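Nurnby Workspace Users' Group
Minutes of the meeting held on 6 September 2021

Present: Iddrisu Osei (chair and notes), members for the front room, packing room and stores.
Apologies: received from the Smadi office.

1. Minutes of the last meeting

Agreed as correct, apart from item 4, where "packing tape" should read "parcel labels". Chair to amend the file copy.

2. Matters arising

The door closer on the stores has been adjusted and now shuts without slamming. The Laltico invoice, number 3634, has been paid. The spare key is still missing. Members were asked to look in coat pockets and desk drawers before a new one is cut.

The list of people who hold alarm codes has not been updated since February. Stores to send the current list to the chair.

3. Packing room

Most of the meeting was spent on this item.

Bottles and cups go out in the blue cardboard boxes, which are packed by hand at the white-topped table. The way of working was agreed as follows. The box stands upright near the left side of the table with its top flaps folded right back. Bottles are held by the neck and lowered in. They are not to be dropped in from the top, as this marks the labels. The right-hand side of the table is kept for whatever is to be packed next.

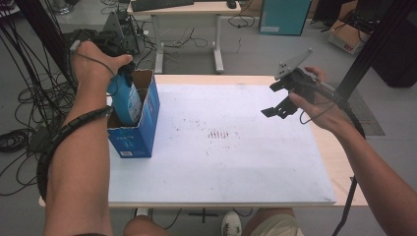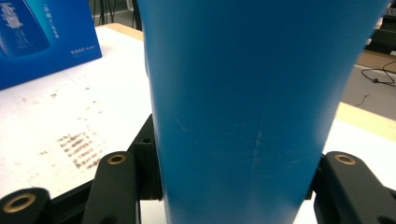

Packing room asked whether bottles and cups could share a box. It was felt that they could for local deliveries, provided there is paper between them. For anything going by carrier they should be boxed separately. Wekier has asked for its order in separate boxes in any case.

Scuffed cups were discussed at some length. One view was that a light scratch makes no difference to a plastic cup and that customers do not mind. The other was that a new cup should look new. It was agreed that scuffed cups should be put to one side and used in the kitchen or sold at the reduced price - they should not go into full-price orders. Packing room will keep a box for them under the bench in stores.

The table top was also raised. There are brownish marks on it which several members would like to see dealt with. Washing-up liquid and warm water to be tried first, then a mild cream cleaner on a small patch. No scouring pads. If the marks stay, a fresh white covering can be bought from the sundries budget. A new table was suggested but there was no support for the cost.

Action: packing room to clean the table top and report back. Stores to get a price for a covering.

4. Floor and cables

Cables on the packing room floor were raised again. They are a trip hazard, particularly for anyone carrying a box and unable to see their feet. The ones by the computer tower should be tied together and run along the wall where they will reach. Front room has a bag of cable ties which can be used.

Cardboard boxes should not be left on the floor overnight. Boxes that are still wanted go to stores and the rest are flattened for recycling. It was pointed out that the recycling cage is often full by the middle of the week. Chair to ask whether a second collection is possible and what it would cost.

Action: front room to pass on the cable ties. Chair to ask about collections.

5. Teal cupboard

There was some confusion over what is meant to be kept in the teal cabinet. Agreed that it is for labels, pens, paper and tape only. Cleaning things go under the sink. Packing room to put a list on the inside of the door.

6. Kitchen

The fridge will be emptied at the end of the month. Anything without a name on it will be thrown away. Two members asked for a proper drying rack and this was approved.

7. Any other business

Smadi has asked to borrow the folding trolley for two days. Agreed, provided it is signed out and comes back clean.

Front room asked for the heating to come on earlier when the weather turns. Left until the next meeting, as the timer instructions could not be found.

8. Next meeting

Date to be sent round by the chair. Items for the agenda to reach him three days beforehand.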